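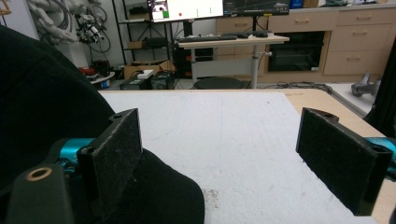
Speaker notes by Rizwan Majumder
August 2020

Talk: Getting a small shop's returns under control
Slot: 54 minutes including questions

Slide 1. Title

Say hello, say where I work. I have run the returns desk at Mastari since we opened the second warehouse. We sell hats, gloves, scarves and a few bags. Before that I did the same job at Virnari, which sold shoes. Shoes are worse.

Mention that the handout has the form templates, so people don't need to copy anything off the screen.

Slide 2. Where we were

In February we had 928 open returns. Open means the customer had sent something back, or said they had, and we had not refunded, exchanged or refused it. Pause here and let people read the number.

About a third of those were sitting in the building. The rest were in the mail, or had never been sent, or had been sent to the old address. We could not tell which was which without opening each email thread.

Slide 3. What a return looked like

Walk through one order. Customer buys a cap in black, size medium. It doesn't fit. She writes to the general inbox. Somebody answers the next day with the address. She mails it with no order number inside. The parcel lands at receiving, gets put on the shelf marked Misc, and stays there until she writes again.

Nobody did anything wrong in that story. Every person followed the steps they had been given.

Slide 4. The first change: one number

Each return now gets its own number before anything is mailed. The customer gets it by email and writes it on the outside of the parcel. If she forgets, we look her up by last name and zip code.

We tried using the order number for this. It broke as soon as a customer returned two things from one order in two separate parcels. Don't spend long on this unless someone asks.

Slide 5. The second change: inspect the same day

Florêncio Azevedo set up the inspection table. He runs receiving and he was against this at first, because his people were already busy in the mornings. We moved inspection to after lunch, when the carriers have been and gone.

The check for a hat:
Sweatband, inside and out
Brim shape
Makeup or sunscreen marks
Hair and lint
Tag present, attached or loose

Lint alone is never a reason to refuse. Dark fabric picks it up in the box. We roll it off and restock. We were refusing these until last year and the arguments cost more than the caps did.

Slide 6. Three bins

Restock, repair, write off. There used to be a fourth bin called Ask. Everything went into Ask. Take it away and people decide.

If the inspector is unsure between restock and repair, it goes in repair. If unsure between repair and write off, also repair.

Slide 7. Refund before restock

The refund goes out when the inspection is done. We used to wait until the item was back in stock in the system, which could add 6 days. The customer doesn't care about our stock count.

Finance will ask about fraud. We had a few bad ones. Have the handout page ready and move on.

Slide 8. Software

People always ask, so answer it here. We use Obi for the return numbers and a plain spreadsheet for inspection. We had a trial of Wuvari and it was fine, but it wanted us to change how we name sizes and we have some 900 products. If you are starting from nothing, start with the spreadsheet.

Slide 9. What still doesn't work

Gifts. The person returning it isn't the person who paid, and often doesn't want the buyer to know. We handle these by hand with store credit.

Exchanges where the new size is out of stock. We hold them for two weeks and then refund. Customers dislike the wait and I don't have a good answer.

International parcels. Skip if short on time.

Slide 10. If you only change one thing

Give the return a number before it's mailed. Most of our other changes needed that one in place first.

Slide 11. Questions

Repeat each question into the mic before answering. If there are none, ask who still has a shelf marked Misc.

Leave the email address up. Handouts are on the chair by the door.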